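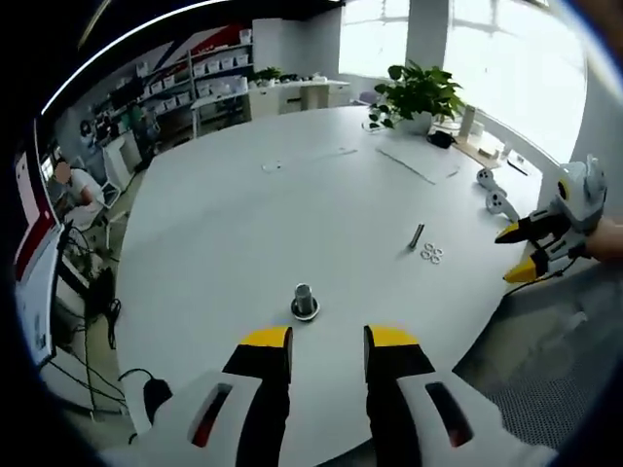
Metal post and small white rings on a tabletop

The cake said 3,577, and Gifty Dramani did not believe it.

She had been writing for Girkovwood long enough to know how the show counted. A wedding that ran over got cut in two and counted twice. The holiday clip shows counted. The week the channel ran a repeat with a new voice-over at the top, that counted too, all five nights of it. But Quartey, the company that made the show, had sent out a press release with the number in it, and so the number was on the cake in blue icing, and Halima Bashir was holding the knife.

"Everyone, please," said the man from Quartey. "Halima has prepared something."

What Halima had prepared was a song. She had played Mother Urar since the pilot. In that time Mother Urar had been widowed 4 times, twice by the same husband, and had gone blind on a Monday and gotten over it by the end of the week. Gifty had written the getting over it. She had been given one line to do it in, and the line was, "The lamp – is it lit?"

Halima sang an old tune from the Trestunier musicals, the kind everybody's aunt knows. She sang it to a phone on a stick. When she reached the second verse she put her hand on her chest, took it off, and said, "Can we go again from the hand?"

They went again from the hand.

"She means it, though," whispered the new kid from wardrobe, who was crying.

Gifty thought that was possible. She had seen Halima cry over a parking space with the same face.
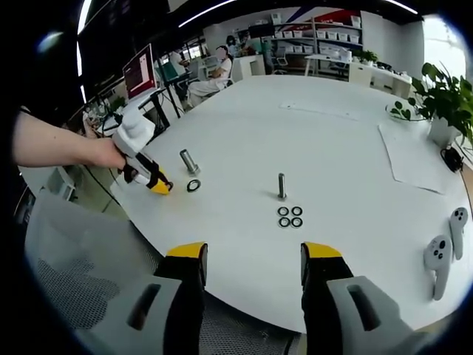 Page last changed: October

After the cake the writers went back upstairs. There was a memo on the table. Ratings were steady, it said, and the family was strong, and in view of that the family would be getting smaller. Six characters would leave by the end of the season. It didn't say which.

"A bus," said the head writer.

"We did a bus."

"A boat, then."

Gifty read the memo a second time. It was signed with thanks for all the years, and she noticed that it had been sent before the party started. Somebody had sat with this already written and clapped along to the song.

At six there was a knock, and Halima came in with her coat on and a slice of cake on a paper plate. She never came upstairs. She put the plate down in front of Gifty and looked at the board, where the names were, and where the head writer was too slow in turning it around.

"I'm not asking," Halima said.

"No," said Gifty.

"If it's me, I don't want a coma. People wait by a coma. My sister would call me every night." She did up the top button of her coat. "That song went out already. They tell me people love it. Do you think they love it?"

Gifty looked for the hand going to the chest. It stayed on the button.

"I think some of them do," she said.

Halima seemed to find this fair. She left the door open behind her, and they could hear her on the stairs, going over the second verse again under her breath, still getting the same word wrong.

Gifty ate the icing off the last 7 and picked up her pen.

"Not the boat," she said. "Let's hear the others."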